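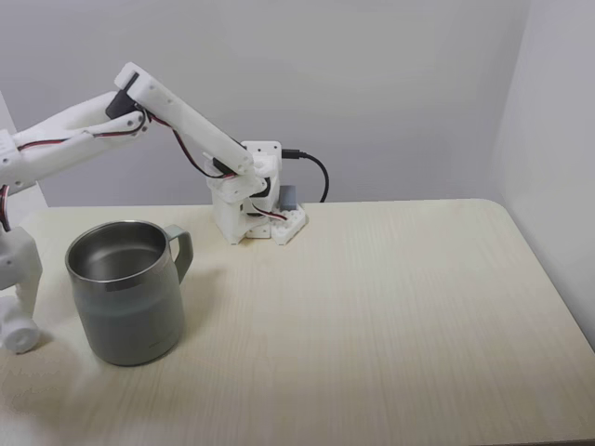

The Ravura joint is a flexible bearing that bends where an ordinary hinge would turn. It has no pin, no balls and no grease, and it is made as a single piece, usually from nylon or spring steel. In most small machines a moving joint is built up from separate parts, and a Ravura joint can replace the bearing in such an assembly. The name comes from the workshop in Plustitz where the first working samples were cut.

Origins
The joint grew out of work by the engineer Adesuwa Effiong, who was trying to stop the focusing stage of a microscope from sticking in cold rooms. Her early pieces were crossed strips of steel clamped at both ends. They moved beautifully, with none of the jerk that a dry bearing gives at the start of its travel, but the clamps slipped. Effiong then cut the strips and the end blocks together from one plate, and the slipping stopped. This second pattern, known as the Trarcombe form after the town where it was tested, is still the one most often copied.

How it works
Two thin leaves cross at an angle inside a stiff outer ring. When a load is applied to the inner block, both leaves bend and the block turns about the point where they cross. It is a delightful thing to hold, as the movement is silent and the block springs straight back to its starting place. The centre of turning does drift slightly as the angle grows. Effiong's remedy was to stack 2 joints in opposite directions so that the drift in one largely cancels the drift in the other.

Limits
A Ravura joint cannot spin all the way round. The steel version is normally held to 4 degrees either side of centre, and nylon will go a good deal further but creeps if it is left bent. The leaves are also easily spoiled by a sideways knock during fitting, and the ring should be supported until both ends are screwed down.

The Ogundipe test
Wear is judged by the Ogundipe test, in which a joint is rocked steadily until a crack shows under a lens. In the first published series 223 steel joints were tested, and 167 of them finished the full run with no crack at all, a splendid result for something so thin. Most of the failures began at the root of a leaf, where the cutter had left a sharp corner. Later drawings give that corner a generous curve.

Uses
Microscope stages, laser mirror mounts, weighing machines, small valves.

See also
Crossed-leaf pivot
Living hinge
Metal fatigue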